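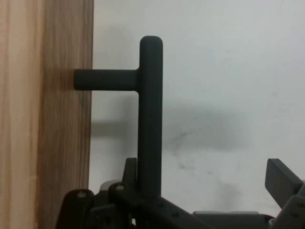

A dark grey T-shaped object, its short arm meeting the face of a wooden board.

Bar handle

A bar handle (also called a bar pull, or in older catalogues a rail pull) is a kind of furniture handle made up of a straight length of bar held away from a drawer or door by short arms, usually known as posts. It is among the plainest handles in everyday use, and a good many people will have opened one several times before breakfast without giving it a thought. Bar handles are found on kitchen units, bedside cabinets, desks, wardrobes and the small tabletop boxes in which households keep their pens, string, batteries and spare keys.

Form

The bar may be round, square or flattened, and its ends may be cut straight across or softened into a curve. Where the post joins the bar, some makers leave a sharp corner, while others prefer a smooth, rounded joint, which is kinder to sleeves and a good deal easier to wipe clean. Seen from one end, a bar and its post together look rather like a letter T lying on its side, and in the Kellamach workshops the pattern was known for years simply as "the tee".

Most bar handles have two posts. Very long ones, such as those on larder doors, may have a third in the middle to stop the bar from bending. The gap between bar and wood needs to be deep enough for the fingers to pass behind comfortably, and this is the measurement that buyers most often forget to check (it is worth taking one's own hand along to the shop). A gap of 30 mm suits most adult hands, and 21 mm will do nicely for a light drawer that is only ever hooked open with a fingertip or two.

Use on small cabinets

On a full-sized chest the handle is generally a modest thing beside the width of the drawer. Small cabinets are another matter, and here a long bar can take up a fair share of the front.
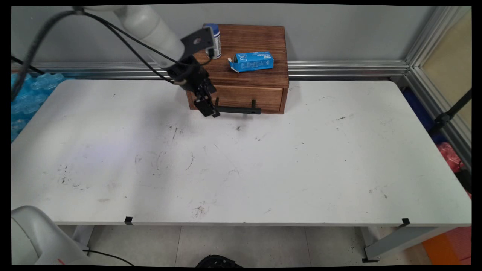
Dark handles on warm brown wood have been a popular pairing for a long while, the grain showing up well beside a plain black or charcoal bar. A cabinet with a flat top also tends to become a shelf, whatever its owner may have intended, and drinks, tins and odds and ends soon gather there. A handle that stands well out from the front is a help in this case, as the drawer can be drawn forward gently and everything on top left in peace.

Fitting

The posts are normally fixed by screws passed through from the inside of the drawer front. Both holes should be marked with a card template and checked with a level before any drilling is done. The Premen pattern has slotted posts that allow a little sideways adjustment, a kindness to anyone whose holes have wandered. Kellik handles use a single plain screw to each post and ask for rather more care.

Makers

The Simões foundry, best remembered for its door furniture, brought out its first bar handle one June as a trial batch of 1,000, and the design stayed in its catalogue with only two small changes, both to the ends of the bar.

See also: Cup pull; Drawer knob; Escutcheon; Finger groove

This article was last edited on Oct 31, 2021.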